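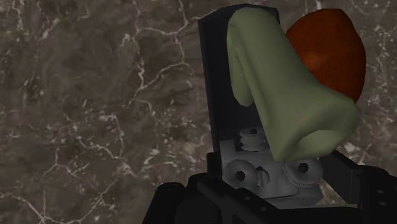 Chapter 4: Paying for Things Over Time

What does it really cost to buy something on credit? The price on the ticket, plus all the interest and fees you pay before the debt is cleared.

I learnt this the slow way. When I moved to Zidthorpe I wanted a decent sofa, and the shop was asking 400 pounds. I didn't have it, so I signed up for monthly payments (the form took five minutes, which should have worried me!) and forgot all about the small print. By the end I'd handed over an extra 67 pounds, and 40 of that was a single late fee.

My old flatmate Fahad Sial saved up for his instead and sat on a garden chair until January. I laughed at him a fair bit – he had the cheaper sofa, though.

In this chapter we'll work through my sums, starting with simple interest. Keep a calculator handy, and have another look at percentages in Chapter 2 if they've gone rusty.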